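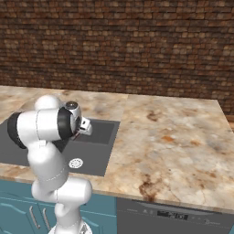 **Call for participants: shared kitchens and household routines study**

Skokent is looking for people who live in shared housing to take part in a study of how housemates divide cooking, cleaning and shopping. We want to hear from households where at least three unrelated adults use the same kitchen. Student houses, co-ops, boarding houses and ordinary rentals all qualify.

The study is led by Ghazal Heydari, with interviews carried out by Nele Teuber and Hildegard Janssen. It follows an earlier mail survey that drew 789 replies. That survey told us a fair bit about who does what, but very little about how people come to an arrangement, or what happens when one stops working. This time we are talking to fewer households and spending longer with each.

## What you would do

Taking part runs over 16 weeks, starting in May.

- An opening interview with each member of the household, 45 minutes, at your home or by phone.
- A short diary, filled in one evening a week. Most entries take ten minutes. You can write it by hand in the booklet we send or type it into the online form.
- One group conversation with the whole household near the halfway point. We bring dinner.
- A closing interview, 30 minutes.

The diary asks who cooked, who washed up, what was bought and who paid. There is also a blank page for anything else. Past diarists have used it for complaints about the fridge, a running tally of missing teaspoons and one very good lentil recipe. You can leave it blank.

If someone moves out partway through, the rest of the household can carry on. A new housemate is welcome to join but doesn't have to.

## Who can take part

You need to:

- be 18 or older
- have lived at your current address for at least two months
- share a kitchen with two or more adults who are not your relatives or partner
- be comfortable being interviewed in English, French or Farsi

Everyone in the household has to agree to the study going ahead, but one person can sit out the interviews as long as at least three take part. Please talk it over at home before you apply. We have had households sign up where only one person knew about it.

## Payment

Each participant receives $240, paid in two halves: one after the group conversation and one after the closing interview. If you withdraw before the halfway point, you will be paid $5 for each diary entry you have sent in. Bus fare or parking is covered if you would prefer to meet at our office in the Görtz Building, Room 919.

## Privacy

Names and addresses are kept apart from interview notes, and only the three researchers can see both. We change names and small details in anything we publish. What you tell us in your own interview is not passed on to your housemates, including in the group conversation. You can ask us to remove your material at any time up to four weeks after your closing interview.

## How to apply

Send a short note to Roswitha Stöckli, study coordinator, at the Skokent front desk, or leave one in the box outside Room 919. Please include:

- how many adults live in the household
- the neighbourhood you live in
- how long you have been there
- a phone number and the best time to call

We will call back within two weeks. The first call takes ten minutes and doesn't commit you to anything. We can't take every household that applies, and we are trying to get a mix of neighbourhoods and household sizes. Households of five or more are especially welcome.

The office is open from 9:30 a.m. to 4 p.m. and is wheelchair accessible from the parking lot side.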